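4. Cord Handling and the Clearing of a Shared Work Surface

4.1 Background to the task

Power strips are among the least studied items in the literature on household and office order. They are seldom put away, they have no obvious front or back once unplugged, and the cord usually takes up more of a surface than the body does. In the Dernby survey of shared workrooms, occupants were asked which objects they moved most often in order to make space for something else. Extension cords and power strips were named more frequently than cups, paper or hand tools, yet few respondents could say where such items were supposed to be kept.

The present section treats the power strip as a single object with two parts that behave differently. The body is rigid and can be placed with some care. The cord keeps the bends of earlier storage and will often turn the body when it is pulled. A person clearing a table must therefore decide which part to attend to first. We use the term "body-first" for handling that begins at the sockets and "plug-first" for handling that begins at the far end of the cord.

4.2 Surface and object

Handling was considered on a plain white tabletop board, chosen so that the path of the cord could be followed easily by those coding the material. The strip used has three light-blue socket panels along its length and a long gray cord. Figure 6 shows the strip being held at its body while the cord lies across the board.

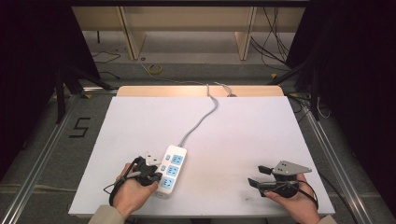 Figure 6. Power strip held at the left side of the body, with the cord extending toward the far side of the board.

Body-first handling gives the person control over the direction in which the strip points, and leaves the cord to be dealt with afterward. Its drawback is that the cord may still occupy the far part of the surface after the body has been set down. Plug-first handling gathers the cord early but allows the body to swing. Kandpal's coding scheme, adopted here with minor changes, records the two approaches separately and does not rank them.

4.3 What counts as clear

Agreement on the point at which a surface may be called clear proved harder to reach than agreement on handling. Under the Sescombe definition, a table is clear when no loose object remains on it. Under the Ristholm definition, it is clear when a working area of sufficient size is open, even if objects remain at the margins. A power strip pushed to one corner fails the first test and may pass the second.
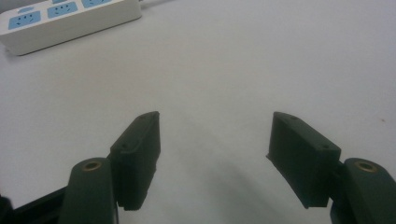

Girish Tyagi, commenting on an earlier draft, objected that a corner is where a strip is most often wanted, and that to score it as clutter would penalize people for leaving it within reach of their equipment. Dilani Patwary replied that reach depends on the wall outlet, and asked that its location be noted for every room. Both remarks were accepted. The revised form includes a field for the nearest outlet and a separate code for items left at a margin on purpose.

The revision has a practical consequence. Where an object is in regular use, its removal from the table adds a later step of retrieval, and the gain in open surface may be short-lived. Where it is not in use, storage is the better course, preferably with the cord gathered loosely and the plug left accessible. Tight winding around the body was discouraged in the written guidance issued to the coders.

4.4 Open surface as an outcome

For the remaining analysis, the size of the open area was preferred to a simple yes-or-no judgment. An open area is any continuous part of the tabletop on which a person could set down new work without first moving something else. 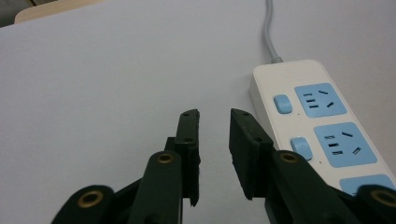 Figure 7. Open area of the tabletop, with the far edge at upper left.

Objects beyond the edge of the table were excluded from this measure, as were supports and fittings belonging to the table itself. Cords crossing the surface were included along their full length, and an area divided by a cord was scored as two areas. Reinholz and Hà favored a more lenient rule for cords lying flat; their alternative scoring is reported in Section 5.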